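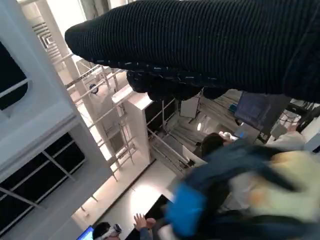

Contrôle avant séance de téléopération -- cellule Nonlow, août
Rempli par Ustyna Antoniuk, relu par Hazem Younis

1. Arrêt d'urgence testé depuis le poste opérateur : OK
Testé 2 fois, la première je n'avais pas appuyé assez fort. Le bouton est dur, j'en ai parlé à Chepkoech.

2. Gaine textile du bras droit : OK
J'ai passé la main tout le long, ça ne tourne pas au poignet. À revoir quand même côté couture, c'est toujours là que ça s'use chez nous.

3. Câbles hors de la zone de passage : À REPRENDRE
Bon, je râle encore. Je les ai attachés avec 3 colliers, mais je voudrais une vraie goulotte !

4. Casque et suivi des mains : OK
Recalibré à 14 h. Les doigts du robot suivent bien les miens, petit retard sur le pouce gauche.

5. Vitesse limitée en mode démonstration : OK

6. Personnes à portée du bras prévenues : OK
On annonce « je prends la main » à voix haute, et on attend une réponse de chacun -- un hochement de tête ne suffit pas, je ne le vois pas avec le casque.

7. Batterie : non vérifiée
Rehema s'en charge avant la reprise.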